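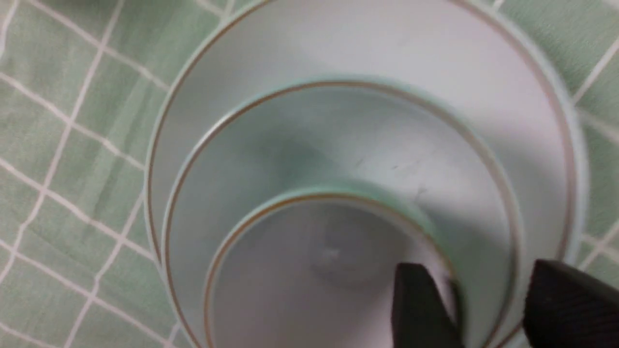

Gold-rim dishes, stack or spread out?

Tableware forum > Storage and care

rsarmiento
I have white plates and bowls with a thin gold line at the rim and I keep them nested, small bowl in the medium dish in the big plate. The medium one has a few small dark marks on the inside wall. Is that from stacking? I have 12 of each to store, so one layer per shelf won't work.

ovenmitt_400
Probably metal marks from forks or spoons. Try a paste of baking soda and water with a soft cloth. Stay off the gold line.

Hetusach
I don't agree that stacking is harmless. The foot of each bowl is unglazed on a lot of sets and it drags every time you pull one out. Put felt or a paper towel between them.

ovenmitt_400
Never said it was harmless. I've stacked mine bare for 15 years and the gold is fine – it goes in the dishwasher, not the cupboard.

I-seul Hwang
Felt if you have it, coffee filters if you don't. What else goes on the table with them? I sort by setting, so each place has its bowl, spoon and cup together.

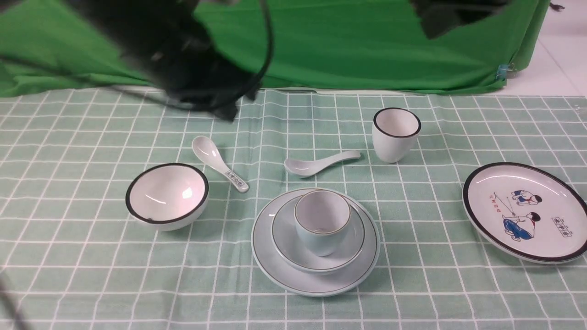 I also keep the spoons out of the bowls when I put things away. Ceramic spoons chip at the tip if they slide around in there.

Hetusach
Sorting by setting takes up twice the shelf. Spoons in a drawer, bowls in a stack with felt.

rsarmiento
Tried the baking soda on one mark and it's lighter. Will do the rest tonight and buy felt.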